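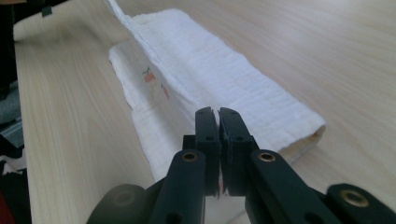 A hand-held gripper and a folded muslin cloth at the Studari student robotics club.

AVVILLE, April — The Studari student robotics club has entered the Toltovow Folding Challenge with a project called Sopacua, which aims to teach a machine the chore its own members have been putting off since middle school.

The team of four has recorded 2603 folds so far, all by hand, with a black two-fingered gripper and a supply of soft cloths. The recordings will be used to train a robot arm for the contest, where entrants get 3 minutes per cloth and no help from anyone's mother.

In the club's latest trial the arm finished 76 folds that the judges' rulebook would accept. It also finished several that the rulebook has no word for.

"Muslin is a terrible teammate," said club adviser Siriporn Saithong. "It wrinkles, it slides, it takes no direction. We wanted something harder than stacking blocks, and we got it."

Practice sessions are open to Avville families after 4 p.m. Visitors may try the gripper themselves. Clean laundry only, please — the club has had to add this to the sign.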